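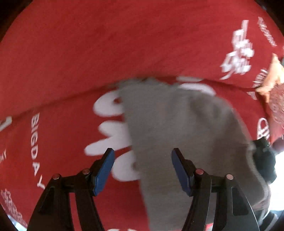 Red and gray, with the gripper open.

The laundromat on Greturness Street had one machine that did not wash anything. It was called the Tuvlow, and it was bolted to the end of the folding counter. For three dollars it would fold your clothes.

She had walked past it since September. On Saturday she had eleven things in the dryer that were not socks, a sore wrist, and a bus at ten past four, so she put her money in.

The screen asked her to empty her load onto the counter and step behind the yellow line. She did both. The arm came down over the pile and stopped there, fingers apart.

"Looking," said the screen.

On top was a gray thing of hers, and under it was the red one, the one with BIGDAY on it in white capitals. She had meant to get rid of the red one. Her sister had handed them out for a race neither of them finished, and it had turned out to be the softest thing she owned.

"Looking," said the screen again.

A man at the next counter was folding towels. He did one, then another. He had big hands and he didn't watch what they were doing. He was watching her machine.

"It has trouble when they're lying on each other," he said. "It can't tell where one stops."

"One's red and one's gray."

"I know. I'm telling you what it does."

The fingers closed on the gray and lifted. The red came up with it for a few inches and then slid off. The arm carried the gray to the flat part of the counter, let it down in a heap, and began hunting for a corner. It found a hem and pulled. It let go, moved over and pulled again. After a while the gray lay more or less flat, and the arm folded it in half, and then in half again, and set it to one side. The fold was better than she would have made. The edges met.

She looked at the clock. That had taken five minutes.

"One down," said the man.

The arm went back to the red. It pinched the cloth in the middle, where the lettering was, and raised it like somebody picking up a wet dog. It put it down. It pinched the same spot again.

She had worked at Prumetti for two summers, in the stockroom, back when they still paid people to fold. They wanted 50 shirts an hour. You put the shirt face down, you brought the sides in, you turned it up from the bottom. By the second week she could do it while talking. She couldn't have said how she found the shoulders. Her hands went to where they were.

"Unable to find an edge," said the screen. "Please spread item and press Continue."

She stepped over the line and the arm drew back from her at once. She took the red by the shoulders, shook it out and laid it face down. Then she stood there with her finger over Continue. It was already flat. The rest was two more moves.

She pressed it anyway. She had paid.

The arm folded it in half, and in half again, and placed it on the gray with the edges lined up. "Thank you," said the screen. "Looking."

The man had finished his towels. He put them in his bag and wiped the counter with his sleeve. "My brother-in-law fixes these for Samarakoon," he said. "He says the next one will do sheets."

"Fitted?"

"He didn't say fitted."

It was five to four. She reached past the arm and pulled the rest of the pile toward her, and it stopped where it was, with its fingers open, and waited for her to get out of the way. She folded the other nine on the bare end of the counter, badly, on account of the wrist. Then she picked up the two good ones and laid them on top of the bag and went out to catch the bus.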